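**Terkar hand-held gripper, two-finger, for linen and room service work**

The Terkar is a two-finger gripper carried in the hand. Staff use it to do ordinary work with cloth: picking up a folded sheet, turning back a quilt, moving a pile of laundry from a bed to a shelf. What the gripper records is used to train the arms that later take over part of that work. Morero sells it to hotels, care homes, hostels and laundries that are planning to bring in automation and want it trained on their own linen and in their own rooms.

**What you get**

- Two grippers, one for each hand
- Four spare yellow fingers
- Charging dock and two cables
- Carry case
- Printed setup card
- Access to the Wastell upload program for one site

Weight is 533 grams per gripper. A full charge gives 114 minutes of recording. Storage on the gripper holds 600 short tasks before it has to be emptied. The fingers come off with one screw each and can be washed in warm soapy water. Do not put the body in water.

**How a shift with it works**

A worker picks up the pair at the start of the session and presses the button on the handle. Each task is recorded separately. Folding a pillowcase is one task. Putting it on the stack is another. Between tasks the worker can set the grippers down, and the recording stops by itself after ten seconds without movement.

Most people need two sessions before they stop dropping things. Thin cotton is the hardest to pick up and towels are the easiest. Expect folding to take twice as long as it does by hand during the first week. Sites should not count recording time toward normal room or piece targets. We ask for this in the purchase terms, and we will not ship to a site that has not agreed to it.

Most buyers record for six to eight weeks. A laundry with one kind of sheet needs less. A care home where residents bring their own bedding needs more, and should plan to reach 3,000 tasks before training starts.

**What changes for the staff**

The Desjardins folding arm, which works with Terkar recordings, is a bench machine. It folds flat items and stacks them. It does not make beds, go into rooms or sort mixed loads. Those jobs stay with people.

At sites that run the arm, the folding table usually goes from three people to one. The person left there feeds the arm, checks the stacks and pulls out anything torn or stained. The others move to rooms, sorting or delivery. That is a real change in the working day. Folding is a seated or standing job in one place, and room work involves more walking and lifting. Some staff like the change and some do not. Anyone with a back or knee problem should be asked before the schedule is redrawn.

We suggest that sites settle three questions before the first recording session:

1. Who records, and is it paid at a higher rate?
2. Where does each person at the folding table go once the arm is running?
3. Who can look at the recordings, and when are they deleted?

The gripper records pictures of whatever is in front of it, and that can include coworkers and personal belongings. Faces are blurred when files are uploaded. A worker can delete any task from the handle before upload, and no reason has to be given.

**In use** 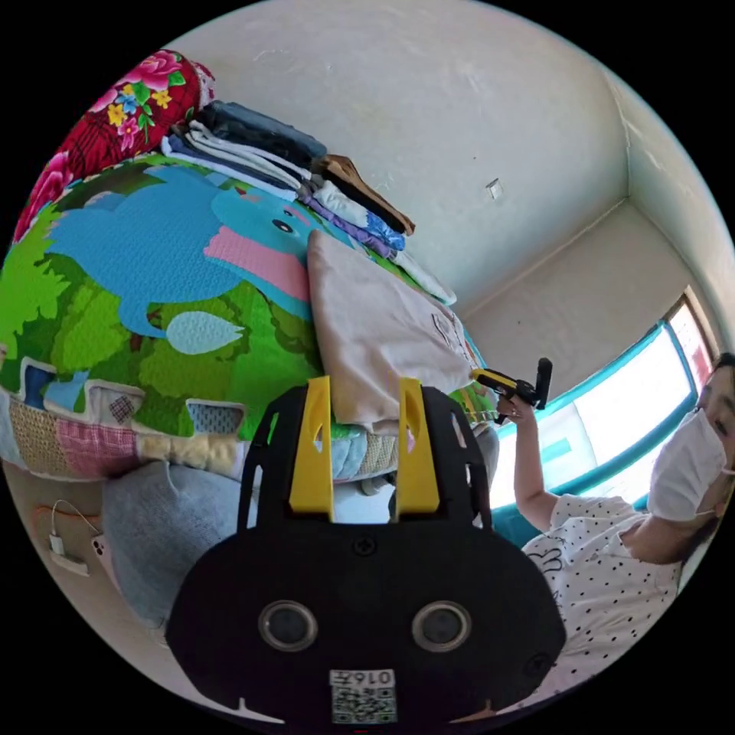 *Terkar grippers with yellow fingers at a bed with a green quilt and a stack of folded linens.*

Beds make a good place to start. The surface is soft, so a dropped gripper is rarely damaged, and the pile can be rebuilt as often as needed. Patterned and plain fabrics should both be recorded. Arms trained only on white sheets have trouble finding the edge of a printed one.

**Care**

Wipe the body with a dry cloth after each session. Check the finger screws once a week. Replace the fingers when the grip surface looks shiny. Keep the label readable, as the upload program uses its code to match left and right.

**Ordering**

Pairs ship from the Morero warehouse in two weeks. Orders placed in November ship in January. Spare fingers are sold in sets of four. Rental is available by the month, with a two-month minimum, and half of the rent paid comes off the price if the site buys the pair.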